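Presión alta y saques de puerta: notas sobre el arranque del Goden

11/03/2020

Llevo varias jornadas anotando cómo sale el Goden desde su propio saque de puerta, y creo que ya hay material suficiente para escribir algo. El cambio de norma que permite recibir dentro del área ha modificado el dibujo de casi todos los equipos de la categoría, pero en el Goden el efecto es más marcado. En noviembre sacaban en largo por sistema. Ahora los dos centrales se colocan a la altura del área pequeña, el mediocentro baja hasta el borde del área grande y los laterales se abren a media altura.

Sobre el papel la estructura es un 2-1 con dos apoyos exteriores. El problema aparece cuando el rival presiona con tres hombres, como hizo el Reltow. El central derecho recibe perfilado hacia dentro, pierde la línea de banda y tiene una sola salida, el mediocentro, que está de espaldas.

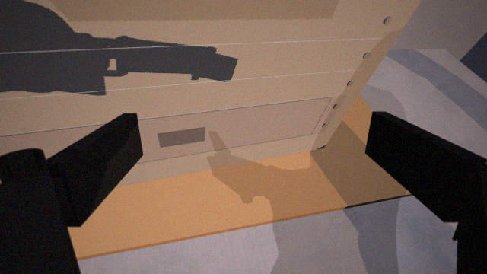

Revisé los 32 saques de puerta de los últimos partidos. En 9 de ellos el balón se perdió antes de llegar al centro del campo, y casi todas las pérdidas siguen el mismo patrón: pase al central derecho, pase vertical forzado, robo. Por la izquierda el central es zurdo natural y el equipo progresa sin demasiados sobresaltos. No hace falta un modelo estadístico para ver la asimetría, aunque la muestra es corta y conviene no exagerar.

La solución más barata sería invertir el movimiento del lateral derecho. Si baja diez metros ofrece línea de pase y arrastra al extremo rival - a cambio, se pierde altura en la segunda fase. La otra opción es que el portero retenga un segundo más y obligue a saltar al delantero centro. El portero del Goden tiene buen pie, pero suelta el balón muy pronto, sobre todo fuera de casa.

El Hedlund resuelve la misma situación de otra forma. Junta al mediocentro con un interior y acepta jugar en largo si la presión es hombre a hombre. Gana pocas segundas jugadas, pero casi no concede ocasiones por pérdida en zona propia.

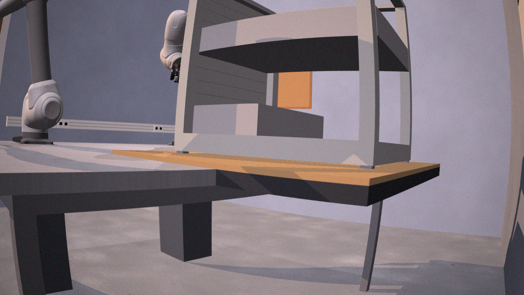
Un lector que firma como «fondo norte» escribió la semana pasada que el mal viene de más arriba: según él, sin un nueve capaz de aguantar el balón no existe amenaza en largo, y el rival puede presionar con tres sin pagar nada por ello. Es una objeción razonable. En el minuto 66 contra el Reltow entró el segundo delantero, y los dos saques siguientes fueron directos y acabaron en campo contrario. Dos acciones no prueban nada, pero apuntan en esa dirección.

Queda el partido contra el Grurnberg, que presiona poco y repliega en bloque medio. Espero una primera parte espesa, con mucha posesión de los centrales y poca profundidad. El campo es estrecho y el césped venía castigado; asistieron 3029 espectadores al último encuentro allí y se vio poco fútbol por dentro. 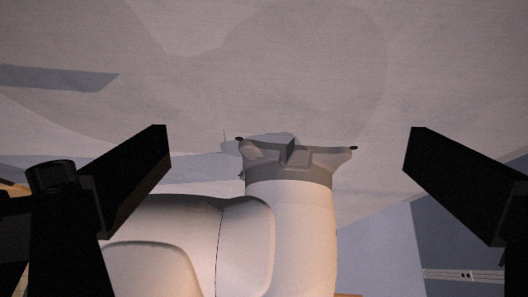

En los comentarios de la entrada anterior, otro lector sostiene que contra el Grurnberg sobra toda esta discusión, porque dejará sacar en corto y esperará en su campo. Coincido a medias. El bloque medio elimina el riesgo en el saque, pero traslada el mismo defecto treinta metros más adelante: el central derecho conduce hacia dentro y encuentra el pasillo cerrado. Lo que habrá que mirar es la altura del lateral de ese lado en los primeros quince minutos. Si sigue abierto y alto, el plan no ha cambiado.

Subiré la tabla de saques cuando termine de repasar los dos partidos que me faltan.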